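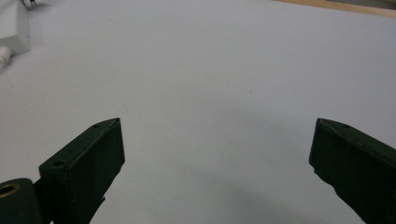

Valtholm, September

furner_dad
Back from the Nillisia open day. 69 minutes in line for the station where you pick up the grippers yourself, and then they give you a power strip to practice on. My kid asked if the robot was on break.

Tien-fu Yu
That was the best station there! You do the job by hand, and the robot gets to copy you later. I'd take it over another arm waving at a crowd.

pengpusher
It was 6 bucks to park. For that I wanted an arm waving at a crowd.

furner_dad
My wife has been watching me handle power strips for years and has learned nothing from it, so I have doubts about the method.

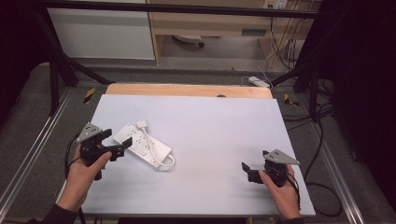 pengpusher
Do you need any training to try it?
Tien-fu Yu
Just a short talk from the staff, then you squeeze and they correct your elbows.

furner_dad
They corrected my elbows a lot. The guy at the desk said they want 200 tries before it's worth anything. I gave them four and a sore thumb.

pengpusher
So you paid to park and then did their work for them.

furner_dad
There was a cookie. 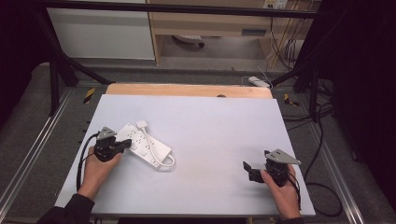
Celeste Fuentealba: You're both being unfair. The Peng talk upstairs covered what happens after the tries get collected, and there were maybe ten of us in the room. Skip the line next time and go up there first.

pengpusher
Were there cookies upstairs?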